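Wereck Wrist Mount, pair
Zindale Workshop Supply
Item 1161
Page last checked February 2022

The Wereck is a strap-and-clamp set for carrying a handheld controller on the outside of each wrist while you record hand work for a robot arm. The maker claims it leaves your fingers free. We had doubts, so we tried it on small hardware before listing it. 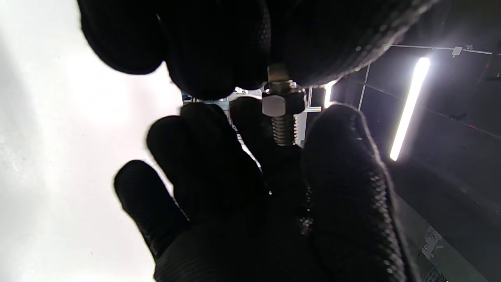 Nut and washer on a bolt, held in gloves.

Knit gloves do dull the fingertips. Starting a nut is slower than with bare hands, and Wereck's own leaflet skips that part. Colette Besnard put it on for almost 40 minutes at our shared bench and wanted it off by the end.

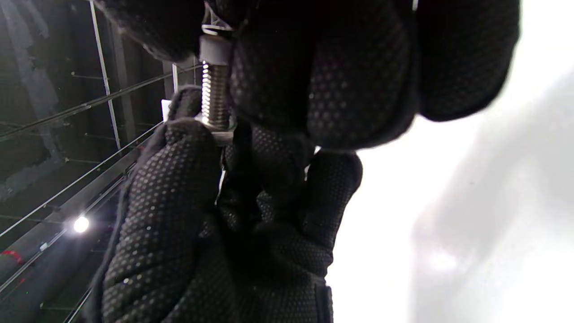
Large bolts are easy enough. Anything you have to pinch is a different matter, and we would not buy this set expecting neat recordings of tiny screws on the first evening. Plan on throwing some away.
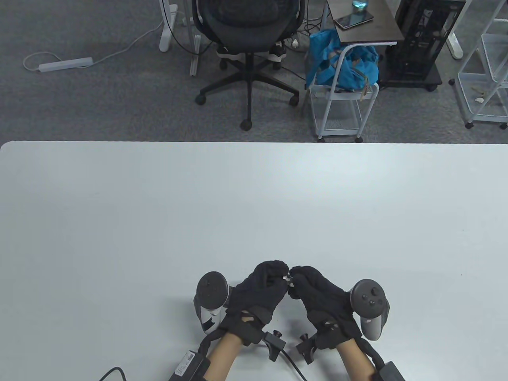

The straps hold if you snug them again after warming up. The clamp knobs are plastic, and we'd like to see them after a year of home use before calling them durable. Cables need slack at the elbow. "Universal fit" on the box means the controllers Wereck tested, so measure yours.

Weight, each side: 94 g without controller
Price, pair: $74
Gloves and controllers: not included

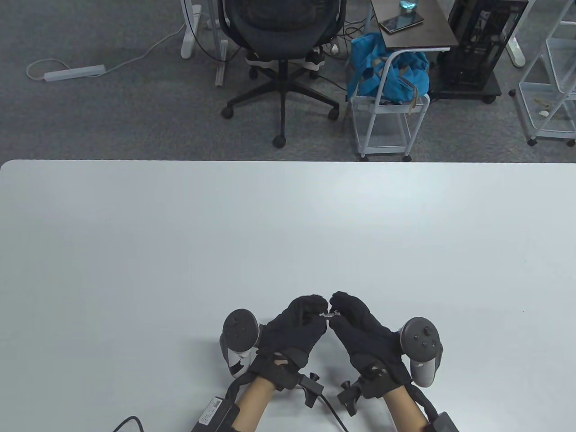
Before you order
The Moser and Brultum clamps do not fit these straps, whatever the forums say. Returns accepted unworn. Next batch due in March.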